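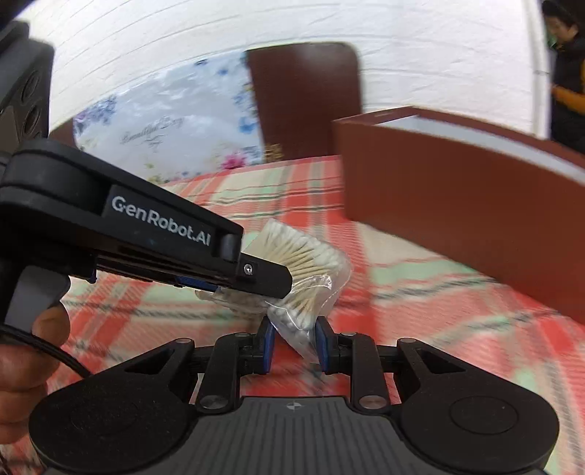

Lwazi Mabuza objects that the old version of this section had the pads adjusted before the pivots, and that anyone following it would end up doing the pads twice. The order below follows that correction. Revised 01/10/2026.

4.3 Setting the finger pads and linkage, hand-held gripper

Applies to the Prelleo build with padded fingers. For the Basex bench mount, see 4.5.

Tools: small screwdriver, feeler gauge, lint-free cloth, pad tape.

CAUTION: Keep fingertips out of the linkage while the handle is squeezed. The arms close past the pivot housings with little clearance.

1. Unplug the cable at the handle. Wait for the status light to go out.

2. Open the jaws fully and set the gripper on its side on a flat surface.

3. Tighten each linkage screw until it seats, then back it off one eighth turn. The arms should swing under their own weight.

4. Close the jaws slowly by hand. If one arm leads the other, loosen the screw nearest the pivot on the leading side, line up the arms, and repeat step 3.

5. Clean the pad faces with a dry cloth. Do not use solvent on the padding.

6. Press the pads together and check the gap with the feeler gauge at the tip and at the root. The two readings should match. Shim the low end with pad tape, 2 layers at most.

7. Reconnect the cable and start Jodunar. Open the Width page.

8. Hold the jaws fully open and press Set Open. The raw value should settle near 1327. Hold them closed with no object between the pads and press Set Closed. The raw value should settle near 298.

9. Save the profile and restart the logger.

Note: The open value drops as the padding wears. Replace both pads when it falls below 1248. Replacing one pad alone brings back the fault in step 4.

Note: Thin plastic packaging slides on new pads. Pick up a filled bag by its contents, and close the jaws slowly until the bag stops shifting. For practice grasps, use light goods that will not break if dropped.

CAUTION: Do not route the cable between the handle and the linkage. Leave a loose loop behind the hand.

If the width reading jumps by more than a few counts with the jaws held still, reseat the encoder plug and start again at step 7. Units from the Msimang workshop have a keyed plug that fits one way only.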